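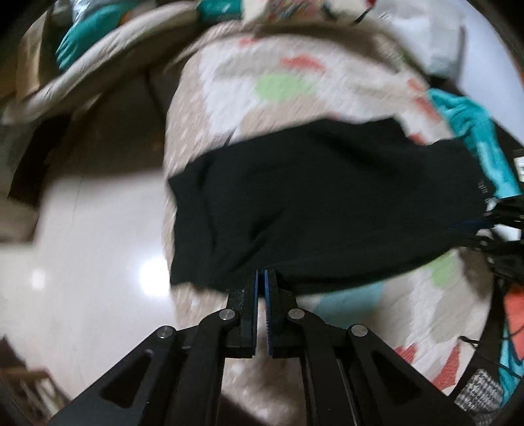
OPINION / ROBOT SOFTWARE

Stop planning folds from one look

Noémie Tessier
January 17, 2019

Most laundry software I have worked on does the same thing. It looks at the cloth once, finds the outline, plans a full fold and runs it. With a flat towel on a bare table that is fine. With a black shirt or pair of pants on a patchwork quilt, the outline is a guess, and the plan built on it is a worse guess.

At Skadumby we spent most of June improving the outline finder. We gave it 1000 more labeled views and it got better at outlines. The folds stayed about as bad as before. The cloth shifts as soon as the fingers close, and our planner, Grodon, kept following a path made for a shape that was gone.

I would put the effort into short plans instead. Look, move 3 centimeters, look again. Our loop takes 200 milliseconds, so there is time for it. Blurred views should be thrown out before they reach the planner, and the log should say so.

People object that short plans wander. They do, a little. I still prefer that to a neat plan for the wrong shirt.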